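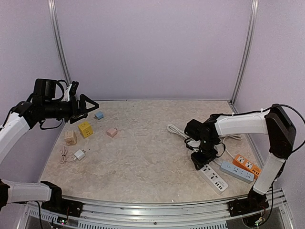
Two arms over a marble-patterned table, with pale panels on three sides.

Under-16 player has an offer from a second club, must we pay the first one?

Asked in: Basketball, Youth and Amateur

Hello to all. My son is 15 and plays as a guard for Plarness juniors since four seasons. In April he was at an open training day in Geradwood, and after it their coach has written to us that they would like him for next season. It is a better league and the gym is only 17 minutes from our house by train.

When I told this to Plarness, the secretary answered that we must first pay 197 pounds as a "release fee", otherwise they will not sign the transfer paper. I have looked in my folder and I can find only the membership form from the first year. It says that the yearly fee is not given back, and it says nothing about a release. We have paid everything for this season, also the tournament shirt.

My questions are these:
Is such a fee normal for a boy who is not paid anything?
Can he train with the new club in summer while the paper is not signed?
I do not want a quarrel, because his younger sister plays there too.

Thank you for reading, and excuse my English please.
Domingo Ojeda

3 answers

Answer from pellegrini_11 (marked as helpful by the asker)

Good evening Domingo. I was team manager of a girls' side for some years, so I can tell you how it went with us, but your league may have other rules.

First, ask the secretary in writing where the fee is written down. It can be in the club rules and not on the form you signed, and many forms have a small sentence such as "I accept the rules of the club". Please check yours for this. If there is such a rule, ask also from which year it is. A rule that was made after you joined is a thing you can discuss.

Second, write to the registration person of the league, not only to the club. In our league a club could hold back a transfer only for unpaid fees or for kit that was not returned. The club had 11 days to answer, and after this the league decided alone. I do not know the number of days in your league.

For the summer training, ask the new club if their insurance covers guests. Ours did, with a form signed by a parent, but only for training and not for friendly games. Get this by e-mail before he goes the first time.

Give back the match shirt and let somebody sign for it. We once had a transfer stopped for three weeks over one pair of shorts.

Answer from Zumorwood Dad

dont pay it. they tried this with us at football and when i said no they forgot about it

Answer from hoop_and_net

I do not fully agree with the answer before me. If the fee is in the rules, and you simply say no, your son could sit on the bench until the window is closed. Where we live the window for juniors closes on the 30th of the month, and late papers wait until January.

You can offer to pay under reserve. This means you pay, and you write that you do not accept the fee is correct and that you ask the league to look at it. Keep the receipt.

About your daughter, I would speak with her coach separately and in a friendly way. Coaches often do not know what the secretary has written.

Comment by Domingo Ojeda

Thank you, this is very useful. I have found the sentence about the rules on the back side of the form, very small. I have now asked for the rules of that year and I will also write to the league.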